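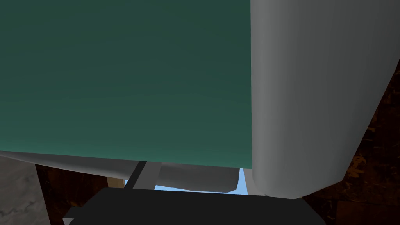 The Robot That Would Not Let Go

Robots make mistakes. You may not have heard much about this, because the people who build robots like to show you the good days. Robot pours tea! Robot folds shirt! You hardly ever get to see the day when the robot grabbed a door and kept on grabbing it, as if the door owed it money.

So let's talk about that day.

The robot is called Doltance. It has two arms, and at the end of each arm is a gripper, which is a kind of hand with only two fingers. Doltance lives inside a computer. So does its room, with a bed and a window and a picture on the wall, even though it has never once slept in the bed. A make-believe place like this is called a simulation. Engineers use one to try out a robot's brain before they let it anywhere near a real room with real lamps in it.

The job that Saturday was a simple one. Doltance had to reach out with its right arm, take hold of a big teal panel, pull it a little way, and let go. You could do this while eating a sandwich.

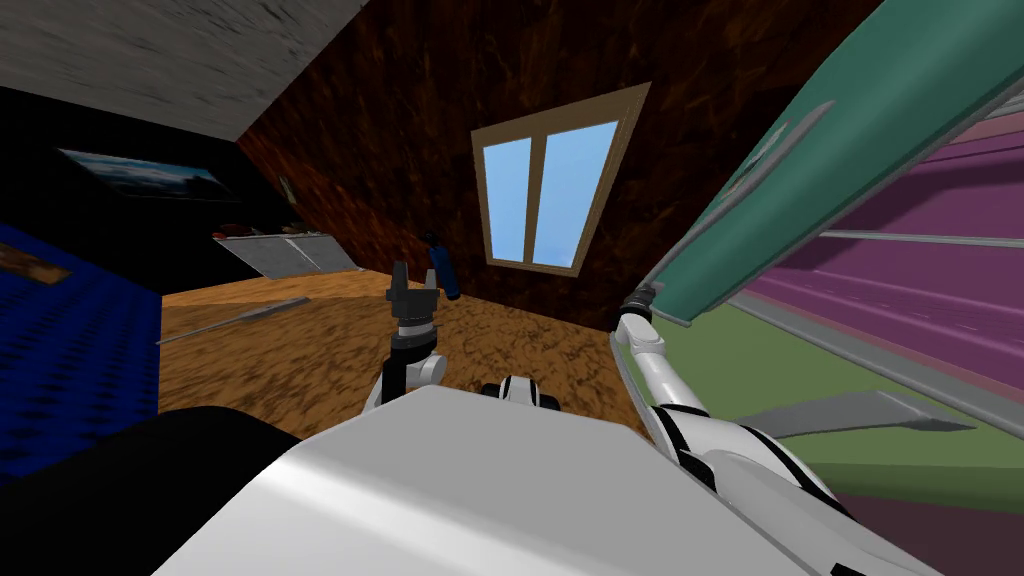 Doltance's view of the room, with its right gripper at the edge of the teal panel.

On the first try, Doltance reached out, took hold, and pulled. Lovely. Then it was supposed to let go, and it pulled again. The panel had gone as far as it was going to go. Doltance pulled harder.

Colleen Landry was the engineer in charge, and she watched this for 8 seconds before she pressed the stop button. She says it felt longer.

What was it thinking?

Well, it wasn't, at least not the way you do. If you pull on a stuck drawer, a lot of things happen in your head at once. Your fingers feel the drawer has stopped. Your eyes see it has stopped. Your arm gets tired, and a small voice says, "Maybe it's locked, genius." Then you quit, or you go and find a grown-up and blame your brother.

Doltance had a list of steps. Step one, reach. Step two, grip. Step three, pull until the panel has moved 10 inches. Step four, let go.

Look at step three again. Pull until the panel has moved 10 inches. What if the panel only moves nine?

Then step three never ends, and step four never starts. Doltance was following its instructions perfectly. The instructions were the silly part, and a person wrote them. (Colleen would like it known that she wrote them late in the day and had skipped lunch.)

When a program gets caught in one step and goes around and around forever, programmers call it an infinite loop. "Infinite" means it has no end, like a long car ride, but worse.

Why it matters

Nobody got hurt in the computer room. There is nobody in there to hurt. If the panel had snapped off and flown out the window, Colleen could have clicked a button and put it all back.

A real robot is another matter. Its arm may have a motor strong enough to bend metal, and it has no idea whether it is pulling on a door or on your sleeve. If its instructions say keep pulling, it will. It isn't being mean. A toaster isn't being mean when it burns your toast, either, but you still shouldn't put your hand in it.

That's why people who work with robots spend so much time on the boring question of how a robot should stop.

Three ways to stop a stubborn robot

The first is a timer. Colleen gave every step a time limit. If Doltance is still pulling after a few seconds, it has to give up and open its fingers, no matter how much it believes in the door.

The second is a force limit. Force means how hard you push or pull. The arm's joints can measure that, and if the number gets too big, the arm goes still. A program named Narkimeck does this checking. All day long it asks the arm, "Too hard? Too hard? Too hard?" It would be a terrible friend, but it's very good at its job.

The third is the big red button. Real robots usually have one close by, where a person can smack it. It's called an emergency stop, and it doesn't ask the robot's opinion. Colleen's is only a red square on her screen, and she says it isn't nearly as satisfying to hit.

You might wonder why you'd want all three. Wouldn't one do? Sometimes a timer is set wrong. Sometimes a sensor is broken. Sometimes the person with the button is looking at their phone. If one thing fails, you want another one standing behind it, the way you have a seat belt even though the car has brakes.

Trying again

Colleen put in the timer and the force limit and ran the test 35 more times. She also asked Doltance to practice the other half of the job, which is holding its fingers wide open and keeping them that way. This sounds too easy to need practice. So did letting go of a door. 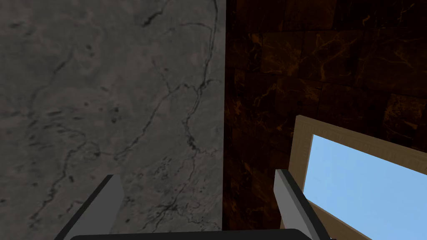 Most of the tries went fine. In 2 of them the arm stopped too early, before the panel had moved at all, because the force limit was now so careful that it got worried about nothing. Colleen turned it up a little. Fixing a robot is often like this. You cure one problem and a smaller one crawls out from under it, blinking.

She also rewrote step three. Now it says: pull until the panel has moved 10 inches, or until it won't move anymore, or until time is up. It's longer and not nearly as pretty.

Something to try at home

You'll need a friend, a cupboard door with nothing breakable behind it, and some patience.

Be the robot. Have your friend tell you how to open the door, one step at a time, and do exactly what they say and nothing more. If they say "open it," stand there. You don't know what "it" is. If they say "pull," keep pulling gently until they say to stop. Don't help them out.

Before you begin, agree on a stop word that makes you freeze right away. We used "pickle."

Then trade places, and see how long it takes you to forget to say "let go."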